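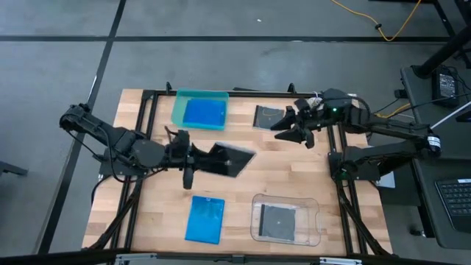
Postari two-arm station review: four months of teaching robots to put cases away

Posted June 2025 by Siu-fong Sin

So we've had the Postari on the floor since winter and people keep writing to me asking whether they should get one, and I keep typing the same long email, so now it's going on the site and I can just send a link!

Quick background for anyone who landed here from a search. My lab mate Su-chen Yip and I collect demonstrations for imitation learning. One of us drives the arms by hand, the station records everything, and the recordings go to a policy that tries to learn the job. We do a lot of thin, flat, annoying objects. For most of this spring that has meant square cases: pick one up off the tabletop, carry it to a bin or a clear container, put it down flat, go again. It sounds like the dullest task on earth and I've grown weirdly fond of it.

What you're buying

The Postari is two arms, their base mounts, and a set of black rails that go around a table. You bring the table. Ours is a butcher-block top, and I'll come back to that. The arms sit on opposite sides and reach in toward each other, which I prefer to having both on the same edge like a pair of shoulders. You get a nice big zone in the middle where both grippers can work, and each arm still has its own side for the stuff the other one doesn't need to touch.

You drive it with a pair of smaller hand-held leader arms (included, in a separate box, don't throw out the foam). The recording software is called Lallex and it comes with the station. You supply a laptop. We keep ours on a side desk next to the right arm, close enough to hit stop in a hurry.

Setup

Set aside a full day. The rails are the easy part and went together fast, with good hardware and decent bolts. The cables ate the afternoon. Postari gives you plenty of length, more than we wanted, and the manual has one drawing of the cable routing and it's for a different table shape. We had the left arm's cable too tight the first time and it tugged the wrist every time we reached for the far corner. Leave a loop. Leave a bigger loop than you think looks tidy!

Calibration is a guided thing in Lallex and it's fine. You move each arm through a handful of poses and it tells you when it's happy. What I would have liked is a warning that you need to redo it after sliding a base along its rail. We shifted the right arm over by a hand's width one morning, skipped calibration, and recorded a whole session with the gripper landing slightly beside where the log said it was. All of that went in the trash. Some of the blame is mine, but a pop-up would have been nice.

Driving it

Okay, this is the good bit. The leader arms are light and the lag is low enough that after a day or so I stopped thinking about it. Big sweeping moves feel natural. You can hold a case up over the middle of the table with one arm, tilt it, look at it, change your mind, and the other arm just waits there with its fingers open until you need it. I let a visiting student have a go with no training at all and he was stacking cases within minutes (badly, but still).

Fine work is a different story. A thin case lying flat on wood is about the worst thing you can ask a gripper to pick up, since there's nothing to get under. The pointed fingers help a lot. You can come in low at the edge, nudge it a little, and get a tip underneath. But there's no force feedback in the leader arms, so you're going entirely by eye, and if you press down too hard you only find out from the way the arm stiffens up. Su-chen is much better at this than I am. She uses the second arm as a stop on the far side so the case can't slide away, and then lifts from the near side. I'd been chasing cases across the table like an air hockey puck until I saw her do it.

That trick is the whole argument for two arms, if you're wondering whether to save money with a single. Plenty of our episodes only need one arm to move. The ones that need both, though, you just can't get any other way, and those are where the policy was weakest.

A small thing I like: there's a little green light on the wrist. It's right by where you're looking while you drive, so you don't have to glance away to the laptop to know the arm is live. More of this please.

A small thing I don't: the elbows stick out. A lot! They hang well past the edge of the table when the arms are folded back toward the middle, so plan your walking space with that in mind. I've got a bruise. The side desk has been moved twice.

Lallex, the recording software

Mixed feelings. Recording itself has been solid. Foot pedal to start, foot pedal to stop, and a second tap if you want to throw the take away. That discard tap is the best feature in the package, in my opinion. When you fumble something, you want it gone right then while you remember, because you will not go back later and hunt for it.

We can get 46 keepable episodes out of a good session before my wrists complain. A bad session, I'd rather not say. The full set passed 2,000 a little while ago and Lallex has not lost a single file, which I can't say for the script we used before (I wrote the script).

The labeling screen is where it falls down. You can tag an episode with the task and a note, but the tags are plain text and it doesn't suggest the ones you've already used. So we've got "blue to bin" and "blue in bin" and "blue case bin", all meaning the same thing. We fixed it with a list taped up next to the laptop, but come on. Search is also slow once you have a lot of episodes, and there's no way to view two takes next to each other.

Export is okay. Joint positions, gripper opening and video come out lined up in time, and our training code read them without much fuss. If you want a different frame rate you have to re-export everything from scratch, so decide early.

What the data was like

This is what you really want to know, right? Did it train anything.

Yes, with some caveats that are more about us than the station. The first policy we trained was great at putting cases in the teal bin and hopeless at anything else, and when we looked back through the recordings it was obvious why. I'd been starting nearly every episode with the bin in the same corner and the cases in the same spots, because it was easy to reset that way. The robot had learned my habits. So now we mix it up before each take. Bin goes somewhere new, containers get swapped around, some cases start out already put away, and some start crooked. We change which arm does the picking too. It's slower and you do feel silly rotating a case by a few degrees with great care, but the next policy was so much better that I'd never go back.

Other stuff we learned the hard way:

Keep your pace even. If you hesitate over a case, the policy learns to hesitate over a case. Ours used to hover for ages before closing the gripper, and that was pure me.

Clear containers are hard. The teal bin was learned quickly. The shallow clear one has the wood showing right through it, and the policy kept setting cases down on the rim. More examples sorted most of it out, plus having a few where the first try misses and you recover.

Keep some recoveries in general! I used to discard any take with a slip in it. Su-chen talked me out of that. If the slip gets fixed smoothly, we keep it.

Glossy cases throw reflections. We moved a lamp and that was that.

About the table

The manual recommends a plain matte surface, and we ignored it and went with butcher block because it was there. It has been fine mechanically, nice and heavy, no wobble when both arms move at once. Visually it's busy, with all those strips, and I did worry about that for the tan and gray items. I can't tell you if a plain top would have trained faster, we haven't tried. Nillach sells a matte mat cut to fit these rails and I may get one in October when the new budget opens up.

Support

We bought through Tsang, and they've been lovely. One gripper finger arrived with a burr on it and the replacement turned up that same week. Questions about Lallex go to Postari directly and take longer. My request for tag suggestions got a polite reply and has been "under review" ever since.

Should you get one?

If you're doing two-handed tabletop tasks and you need lots of clean examples, yes, I'd buy it again. If you need delicate contact work, try it in person first, with your own objects, and pay attention to how it feels when you're pressing on something. And if you only ever need one arm, there are cheaper ways to do that.

I'd give the hardware 4 out of 5 and knock another point off for the software, mainly the tags. If they fix the tags I'll come back and change that.

Cable routing photos are coming once I've redone the left side, and a few of you have asked for our reset checklist as well, so I'll put both up together.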